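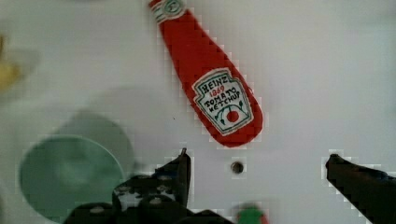 Cocinita de juego Griltano: opinión después de un invierno de uso

La compramos en junio para mis dos hijos, de tres y seis años, y desde entonces ha estado en el salón, contra la pared del radiador. Pagué 128 euros en la tienda de Sergate, con el envío aparte. Llegó en una sola caja, bastante pesada, que tuvimos que subir entre dos.

Montaje

Las instrucciones traen dibujos pequeños y casi nada de texto. Los pasos del fregadero y del horno se entienden bien. El de las puertas no: las bisagras izquierda y derecha se parecen mucho y monté una al revés. Mi cuñado Taras, que tiene más paciencia, la desmontó y la puso en su sitio. Con destornillador eléctrico se tarda una tarde. Con el manual que viene en la bolsa de tornillos yo no lo intentaría.

Un par de agujeros de la trasera no coincidían con los del lateral. Escribí al servicio de atención un martes y me contestó Inna Pasichnyk, que me mandó una trasera nueva sin pedir fotos ni factura. Tardó en llegar, pero llegó bien embalada.

Calidad del mueble

La encimera es lo mejor. Aguanta agua, rotulador y plastilina, y se limpia con un trapo húmedo. Los cantos están redondeados. El grifo se afloja con el uso y hay que apretarlo por debajo de vez en cuando. Los mandos de los fogones giran 360 grados sin tope, cosa que al pequeño le encanta y a mí me da igual. La puerta del horno cierra con un imán flojo y se queda entreabierta.

La altura no se puede regular. Al de tres años le va perfecta y el de seis ya se agacha un poco para fregar. Si solo tuviera al mayor habría comprado otra.

Accesorios

Viene muy justa: una olla, una sartén y dos cucharas. La comida hay que ponerla aparte. Nosotros hemos ido juntando piezas de varios sitios y las planas son las que mejor se guardan, caben todas en el cajón de abajo. Las de bulto ocupan el horno entero. El juego de verduras de la propia marca me pareció caro para lo que trae y lo devolví.

Comparación con la Mittal

Unos vecinos tienen la Mittal grande. Es más alta, lleva nevera y los imanes cierran mejor, pero la encimera se les ha levantado por una esquina y ocupa media habitación. Para un piso como el nuestro sigo prefiriendo la Griltano.

Lo mejor: la encimera, el tamaño y el trato del servicio de atención.
Lo peor: las instrucciones, el imán del horno y los pocos accesorios.

Nota: 7 sobre 10. La volvería a comprar si bajara de 100 euros.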